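Folding the laundry on the bed

In May I moved to the apartment on Carroll Street, and the first thing I lost in the move was my table. It did not go through the door of the kitchen, so I sold it to the neighbor from the second floor. After this I had no flat place for the laundry. I tried the sofa, I tried the top of the washing machine, and for one week I even tried the floor. Now I fold everything on the bed, and I want to write down how I do it, also because my sister asked me two times already.
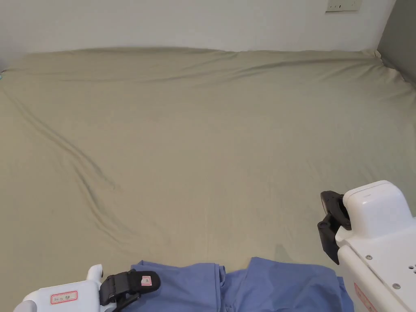
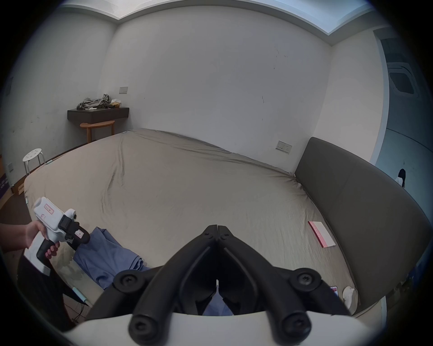
The bed as a table

A bed is not a good table. It is too soft, and when you put your knee on it, all the piles lean toward you. But it is big, it stands at a height which my back can accept, and the cloth does not slide on it.

My first rule is that the blanket and the pillows must go away. In the beginning I only pushed them to one side, and then I was folding on half of the bed and the finished piles were climbing on the pillows. Now I carry them to the chair in the other room. Only the fitted sheet stays.

The sheet is never as smooth as I would like. You can see the creases, and also how the cloth bunches at the back near the wall. I bought it from Grinard in the spring, and I think I chose one size too large. I pull it at the corners before I start, and it helps for maybe ten minutes. My mother would iron it. I decided that I will not iron a thing on which I sleep, and I am at peace with this.

The order of the folding

I do the trousers and the shorts first. They are large and they make the basket look empty quickly, which is good for my mood. I lay them flat near the edge of the bed where I stand, put one leg on the other, and stroke the cloth from the waist to the bottom with my open hand. Then in half, and once more in half. If there is a button, I close it before. I learned it from Libor Vaněk, with whom I shared a room when we were students. He worked one summer in a hotel laundry, and he could fold a shirt while he was talking with you and looking in your eyes. I still cannot.

After the trousers come the T-shirts. I put them face down, sleeves to the back, and fold them to a long narrow shape, then in three. I tried the method where they stand in the drawer like books in a library. It looked beautiful for two days.

Towels I do at the far side of the bed, near the headboard, where they can wait for the longest time. They are heavy and they do not fall. The socks I leave for the end, and I must admit that sometimes the end comes before the socks.

What I would change

The headboard was a present to myself. I wanted a soft one for reading in the evening, and I do not regret it, but the dust likes it very much, and also every small white thread from the towels. I clean it with a damp cloth and afterward with the brush from the vacuum cleaner. If somebody knows a better way for this kind of fabric, please write to me.

I would also like to have a real folding board. In the shop in Fostirberg there is a wide one from Dedwood, which could lie on the mattress and afterward go under the bed. It costs 700 crowns. I was standing in front of it for a long time and then I bought a second laundry basket for 159, which I needed more. Now one basket is for the clean things and one for the dirty things, and I do not mix them up as I did in June. (I washed the same bag of shirts two times. They were very clean.)

One more thing about the time. A full basket takes me the length of one radio program, 51 minutes with the news. When I first did it on the sofa, it took the whole evening, and half of the things were wrinkled again when I carried them to the closet. So maybe the bed is a better table than I wrote above.

Next time I want to write about the closet, which has only two shelves and a door that opens when somebody walks in the corridor. I have an idea with a piece of felt, but I must try it first.

Last updated: 14 September 2024

Contact | Copyright, all texts by the author | Back to top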